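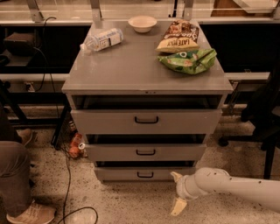 Share 17 | Comments 9 | Print | E-mail this page

Snack people wanted! (paid, part time, starts in June)

Hi, I'm Lanying Han, and I run the tasting panel at Wenia. We're a small outfit that tests packaged food for other companies before it goes on the shelf, mostly crackers, chips, granola, trail mix and that sort of thing. I've lost a few of my regulars this spring (two moved away, one had twins, congratulations Kong family!) and I need new mouths.

You don't need a background in food. My best taster ever drove a school bus for most of her life, and she could tell you which batch of pretzels had sat in a hot truck. What I do need is someone who shows up, tells me the truth, and can find more words for a tortilla chip than "good" or "kind of salty." We teach you the words, by the way. The first four sessions are all training, and you get paid for those the same as the rest.

A normal session goes like this. You come in at 10 a.m., sit in a booth, and get little cups of whatever we're working on, one at a time, with numbers on them so you have no idea what's what. You chew, you spit if you want to (most people swallow, I'm not watching), you rinse with water, and you move some sliders on a tablet. Crunch, greasiness, how long the salt hangs around, whether anything tastes stale or like cardboard. Then a break, then another round. Then we all sit at the big table and argue about what we tasted, and that's the part people stay for. We once spent forty minutes on whether a cracker was "toasty" or "burnt" and I went home so happy.

You'd be out by noon. Sessions are twice a week through the end of the year, with a gap in August when Skivinon, our biggest client, shuts down its plant and I go visit my mother.

Pay is $285 a month, plus parking. I know it isn't a fortune. You also get to take home leftovers when the client says okay, and some months that's a lot of granola.

Things I have to be picky about:

No food allergies, please. We handle nuts, milk, wheat, soy and sesame in the same kitchen and I can't promise you they stay apart. If you have braces or a new crown, wait a bit and write me later. Smokers are welcome to apply but you'd need to skip it from breakfast until we're done. Same for coffee and gum, and I'm sorry about the coffee, I suffer right along with you. No perfume or strong hand lotion on session days. If you work for a food company, or you're married to somebody who does, I can't take you.

You also have to be 18 or over and okay signing a paper that says you won't talk about what you ate. Clients get jumpy about new flavors. I had a chip last winter that I'm still dying to tell my sister about and I can't!

How to apply: write me a short e-mail, just a few lines. Tell me the last snack you ate and describe it so that I could pick it out with my eyes shut. That's the whole application. I don't want a resume. Last time I did this we got around 2000 messages after somebody put it in a neighborhood group, so it may take me a while, but I do read them all myself, usually at night with a bowl of something.

If I like your snack, I'll invite you to a screening. It takes an hour and a half and there's some sniffing of jars and sorting of sugar water from weakest to strongest. People get nervous about it and really shouldn't. I flunked the bitter one the first time I tried it. We pay $40 for the screening whether you get in or not.

We're on the second floor of the old Udosano building, side entrance, past the shoe repair. There's an elevator. The bus stops right out front, and the lot behind us fills up early, so give yourself a few extra minutes if you're driving.

I have 9 spots. If you don't get one this round, I keep a waiting list, and I do call people from it.

Lanying

E-mail Lanying | Print this page | Share | 9 comments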